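Section 6. Setting up and running the snack counter trials

Read Section 5 first. If you skipped it, the arms will let you know.

The snack counter trials test one claim from the Lullix report: that a policy trained with wrist views holds up better on a crowded table than one trained on the fixed view alone. The result only means something if your table resembles ours, and most of what follows is about furniture.

6.1 Laying out the counter

1. Wipe the table covering. Crumbs have a way of becoming features.

2. Put the tray in the middle, within reach of both arms.

3. Set the clear stepped stand on the robot's right-hand side, chocolate bars and small cartons on the tiers. Labels may face any direction. Customers never put things back straight and neither should you.

4. Place the bottle rack behind the tray. Bottles are obstacles in these trials, and knocking one over ends the run.

5. Add the baskets last. They may move a little between runs. The stand may not.

6. Load the Sinness layout file and compare it with the live fixed view. Nudge the objects until they agree, or until you have stopped caring, then nudge them once more. 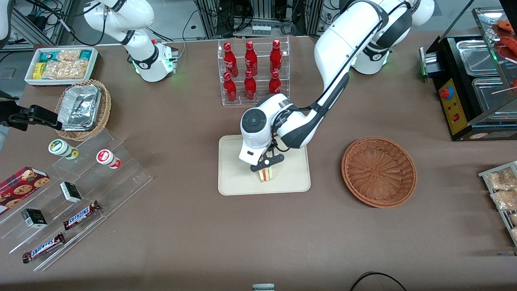
Soft food deserves its own paragraph. A sandwich gives under the fingers, so the width reading at first contact tells you very little about whether the grasp is any good. Nisreen Haddad's fix, used in every run we report, is to close in two stages: fast to first contact, then slowly to the force limit for that item. The limits live in the Partanen item table. Do not raise one to rescue a failing run. You will get a successful grasp and a very flat lunch.

CAUTION: Keep hands off the table while the base lights are on. The arms do not know who you are and have not been trained to care.

CAUTION: Find the emergency stop before you start. Looking for it afterward is a different activity.

6.2 Running a block

A block is 30 trials. Run the whole thing in one sitting with the lights unchanged.

1. Start the recorder, then the policy. In the other order you lose the first moments of every trial, and the scoring script will discard the block without comment.

2. Draw the next item from the Bovemness order sheet. Do not pick your favorite.

3. Press Start and step back behind the floor tape.

4. Score the trial when the item has been released on the tray and both arms have come to rest. A drop outside the tray is a failure, however gracefully it was done.

5. Reset only what moved. Rebuilding the whole counter each time makes the layouts too tidy, a mistake that cost us most of February.

NOTE: If the two of you disagree on a score, mark it as a failure and write one line saying why. Hiba Obeidat reads those lines, and has asked that they be kept shorter than the trial.

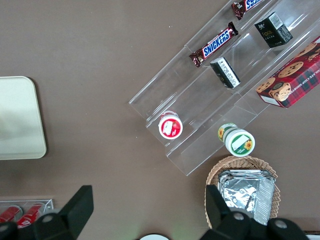

6.3 Checking the wrist views

Clear acrylic is the hardest material on the counter. Its edges throw highlights that shift whenever the wrist does, and an early policy learned to reach for the highlights with real confidence. Before each block:

1. Move the wrist slowly over the stand with the fingers open.

2. Watch the live view for glare that covers a whole label. A streak along a shelf edge is fine. If a label washes out, dim the overhead light one step and repeat.

3. Confirm that both fingertips are visible. If one is missing, the mount has slipped. Go back to Section 5, which you have of course read.

4. Save one still per wrist with the block number.

6.4 What to expect

Out of 1,000 scored trials with wrist views, 824 succeeded. Your first block will probably do worse. Ours did. Most early failures come from the stand, where the fingers touch a divider before they reach the item.

If a block gives you fewer successes than the last one and nothing has changed, something has changed. Check the stand first.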